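Stoltley Neighbours Help Board
Home > Household > Laundry and drying

Front loader door will not open straight after the wash, and the glass looks cloudy

Posted by voyle_flat32
Member since October, 4 posts

Hello to all. I moved to a new flat and the kitchen has a front-loading washing machine, grey, with a round glass door and a shiny chrome ring around it. In my old place we had a top loader, so this type is new for me and I want to be careful with it.

I have two things to ask.

First, the door. When the programme finishes, I hear the small melody and I go to take the clothes out, but the door does not move. If I wait, then it opens with no problem. Yesterday I pulled quite strongly and I heard a crack from the plastic part inside the handle. It still closes, but now I am afraid. How long must I wait, and is there some way to know from the panel that it is ready? Also I am not sure on which place of the ring I should pull. My hand goes each time to a different spot.

Second, the glass. It was clear when I moved in and after 60 days there is a white cloudy layer on the inner side, mostly in the lower half. I tried with washing-up liquid and it came back after two washes. In our area the water is hard, the kettle becomes white very quickly. I use the Tolia powder, the big box, one full cup for each wash.

The machine belongs to the landlord, so please nothing which can damage it. I do not have the instruction book. The sticker with the model is half gone.

Thank you in advance and sorry for the long text.

Posted by spin_and_rinse
Member since the beginning, 124 posts

Hello and welcome. I had the same type of machine for many years, so I can tell you what I know from it. Yours can be a little different.

The door lock on a front loader is there for safety. After the drum stops, the lock stays closed for a short time, on many machines between one and three minutes. If there is still water inside, it stays locked until the water is pumped out. Some machines have a small key or padlock sign on the panel, and when the sign goes off you can open. If yours has no such sign, listen for a click from the side of the door where the catch is. On mine it is quite loud, like somebody closing a pen. Before the click, please do not pull at all.

About the place to pull: run your fingers behind the ring on the side opposite to the hinge. You will feel a hollow with a moving piece in it, and this piece is what opens the catch. If you pull on another part of the ring, you are only pulling against the catch and with time the plastic gets tired. It is possible that your crack came from this. Open and close it some times with the machine empty and switched off, and look if the moving piece comes back to its position alone. If it stays in, tell the landlord now, while it is still a small repair. A handle alone is not so expensive, but if the hook breaks inside the lock, it is a bigger work.

If you wait 10 minutes and it is still locked, choose the programme which only drains and spins. When this also does not help, the filter may be blocked. It is normally at the bottom, behind a small cover. Put a low tray and an old towel in front before you turn it, more water comes out than you think. Turn slowly, let the water run, close, empty the tray, and repeat.

For the glass, I think one full cup of powder is too much for a normal load. But with hard water you cannot go very low either. Look at the table on the side of the box, there should be a line for hard water and a line for how dirty the clothes are. The white layer is most probably lime together with powder which did not dissolve. I clean mine like this:

1. Unplug the machine and leave the door open.
2. Mix two spoons of citric acid in half a litre of warm water.
3. Wet a soft cloth in it and lay it on the inner side of the glass for 15 minutes.
4. Wipe with clean water, two times, and dry with another cloth.
5. Lift the rubber ring and wipe in the fold. Hair pins and coins collect there.

Do not use the rough side of a sponge. The glass will survive it but the chrome ring gets fine scratches, and you will see them each time the light falls on it. On the ring I use only a damp cloth and then a dry one.

After each wash leave the door open by the width of a hand. My machine stopped smelling when I began with this.

Posted by top_floor_left
8 posts

vinegar. one cup in the drum, hot programme, no clothes. done it for years.

My spin is 1,000 and the clothes come out fine, so I don't know why people pay for more.

Posted by spin_and_rinse

To the answer before mine: vinegar works against lime, but I would not do it often, because it can make the rubber ring hard. And please never together with bleach, the gas is dangerous. Citric acid I do once in a month and the ring is still soft. The spin speed is another topic, there is a thread for it in the section Drying.

Posted by voyle_flat32

Thank you very much, both. I found the moving piece behind the ring! It was a little lower than I thought. It goes in and comes back alone, so I hope the crack was nothing serious, but I wrote to the landlord anyway. For the powder I will go down to half a cup and see what happens with the glass. The Zoltico shop at the corner has citric acid in small bags, next to the baking things.

I put my door here also, with the display on 20.
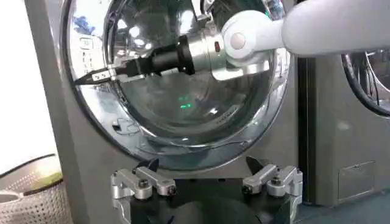

More threads in Laundry and drying

Powder drawer full of water after each wash
Which spin speed for wool blankets
Machine walks across the floor on the last spin
Drying bed sheets indoors in October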